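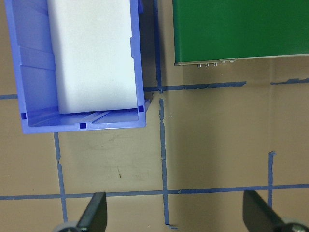 Robots at the packing benches: your questions

This page is for everybody who works at Bumanen, on all shifts. It was put together by Elif Naz Demirtaş from the questions which you wrote on the cards in the canteen, and from the talks in July. Where a question came several times in different words, I have made one question of it. English is not my first language, so if a sentence is not clear, please tell me and I will write it again.

What is changing at the benches?

Two benches in the packing hall now have a robot arm. The arm takes a part from a bin, moves it over the bench and puts it down in the correct place. The other benches stay as they are, and they are still worked by hand. The planning software is from Memley and it gives the orders to the arms and also to the screens for the people, so both sides see the same list.

Will I lose my job?

No position in packing is being removed because of the arms. This is written in the agreement which was signed before the first arm was installed, and Beverley Ackroyd in the personnel office has a copy for anybody who wants to read it. The agreement is valid for two years. What comes after this time must be negotiated again, and I can not promise the result.

Why is there blue tape on the bench tops?

The tape divides the bench into cells. When you and a colleague talk about where a part should stand, you can name the cell, and this is much quicker than pointing. Please do not pull the tape off and do not put your own tape next to it. If a strip is torn or starts to lift, write it in the bench book and the technician will change it at the end of the shift.

Can I move the bins or the other things on the bench?

Before a run, yes. During a run, please leave them. If you must move something, press the pause button first and wait until the arm has come to a full stop.

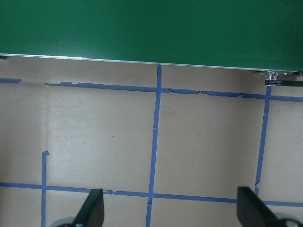
Who keeps the bench clear between the runs?

The operator of the bench. Tools, cups, gloves and phones do not belong inside the taped area at any time. We had some discussion about this, as many people are used to leaving the knife and the label roll beside their hand. For these things there is now a shelf on the side of the bench, at the height of the elbow. If the shelf is too low or too high for you, it can be changed in a few minutes.

What does an operator do the whole day?

You fill the bins, you start the run, you check the finished boxes and you help the arm when it does not get a good grip. In the first weeks the helping took more time than we expected, mostly with soft packing material. Several colleagues said that the work is lighter for the back but more tiring for the head. We take this seriously, and therefore nobody stays on a robot bench for more than 90 minutes without a change to another task.

Am I allowed to say no to a robot bench?

Yes. For the moment only people who have asked for it are trained. If you tried it and you want to go back, tell your shift leader. You do not have to give a reason and it is not written in your file.

How long is the training, and is it paid?

The training takes two half days and it is paid as normal working time. The trainer comes from Jetden. You learn the pause button and the emergency stop, how to start again after a fault, and how to read the messages on the screen. The messages can be shown in other languages; ask the trainer for the list.

Do I get more money as an operator?

After the training you receive the allowance for machine work, the same as the colleagues at the Ghauri wrapping line. It comes with the next monthly pay. If it is missing from your slip, go to Beverley first and not to the shift leader, who can not see the pay data.

Are the cameras on the arm watching me?

The camera is directed to the bench and the gripper. Your hands can come into the picture when you fill a bin. The pictures are used for correcting the movements of the arm and are not used for measuring how fast a person works. This point is also in the agreement.

Who do I call when the arm stops and I don't know why?

Press pause, stay outside the taped area and call extension 1234. On the night shift the same number goes to the technician's mobile phone. Please do not restart more than one time by yourself.

Where can I put a new question?

The card box in the canteen stays. You can also come to my desk beside the tool room, best before lunch. I will add the new answers to the end of this page.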